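Gallier Maple Board, Large: Review After a Year of Daily Use

June

I bought the Gallier large board to replace two plastic ones that had gone gray and fuzzy in the middle. It cost 105 dollars from the Petridis kitchen store, and that was the sale price. I would not normally spend that on something I hit with a knife, so I held off on writing anything until I had used it long enough to have an opinion.

The short version is that it is a good board with one annoying flaw, and I would buy it again at the sale price but not at full price.

Size and weight

The large is 16 inches on the short side. That was the number I cared about, as my counter is shallow and anything deeper hangs over the sink. It fits with a little room behind it for a salt jar. The weight is the first thing you notice when you pick it up. I can move it with two hands without trouble, but I would not want to do it several times a day, and my mother won't lift it at all. Mine stays on the counter. If you plan to put your board away after each meal, get the medium.

There are no feet and no juice groove. I wanted it that way, because a flat board can be flipped and both sides get used. The cost is that it slides. On a bare stone counter it moved enough to worry me the first evening. A damp dish towel underneath fixes it, and so does a piece of shelf liner cut to size. I use the liner and take it out at night so the bottom can dry.

Cutting on it

Maple is a middle-of-the-road wood for this. It is hard enough that a chef's knife doesn't leave deep tracks and soft enough that the edge lasts. I sharpen about as often as I did with plastic, maybe slightly less. Knife marks do show when the light comes in from the side. They have not turned into grooves that hold food.

Onion smell goes away with salt and half a lemon. Garlic takes two rounds. Beets stained it the first week and the stain was gone in a month without my doing anything special. Turmeric did not go away. There is a yellow patch near one corner that I have stopped thinking about.

I don't cut raw chicken on it. Plenty of people do and wash it well afterward. I kept one of the small plastic boards for that.

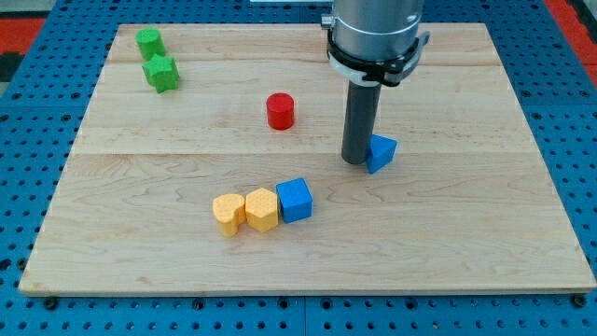
Posted by the Kumevent Kitchen Desk | Filed under: Boards and Knives

How it is built

This is an edge-grain board, meaning long strips of maple glued side by side. End-grain boards, the checkerboard kind, are easier on knives but cost a lot more and drink oil. For everyday cooking I don't think the difference is worth the money.

The joints on mine are tight. I ran a fingernail over every one when it arrived and again before writing this, and I can't feel any of them. The color match between strips is only fair. Two of them are a good deal darker than the rest. That doesn't affect anything, but at full price I would have expected them to be sorted more carefully.

The flaw

It cupped. Around the third month I noticed that the board rocked a little when I pressed down on one corner. I had been washing the top and wiping the bottom, so one side was getting much wetter than the other. The care card does say to wet both sides, in small type, on the back. I flipped the board, oiled the dry side and left it standing on edge for a few days. It came most of the way back. There is still a very slight rock on one side and the shelf liner takes care of it.

A thicker board would resist this better. The Vesisholm board I used at my sister's house is heavier again and has stayed flat with worse treatment than mine gets. It is also more expensive and too deep for my counter.

Care

Hand wash, both sides, warm water and a little soap. Stand it on edge to dry. Never the dishwasher. I oil it with plain mineral oil from the drugstore once a month, more often in winter when the heat is on. The branded board cream sold next to it smells nice and does the same job - skip it unless you like the smell.

I sanded the top once, at ten months, with fine paper and a block. It took less than half an hour and the surface looked new except for the turmeric.

Who should buy it

Anyone who cooks most nights and has a spot where the board can live. If you cook twice a week, a decent plastic board will serve you fine and you can throw it in the dishwasher. If you have never oiled anything in your life and don't plan to start, the same advice applies.

Price paid: 105 dollars
Would buy again: yes, on sale

Related

Gallier Medium Board: Is Smaller Better?
Mineral Oil or Board Cream
How to Sand a Cutting Board by Hand
Five Bread Knives Compared
Vesisholm Board, First Look

Contact | Copyright Kumevent | Back to top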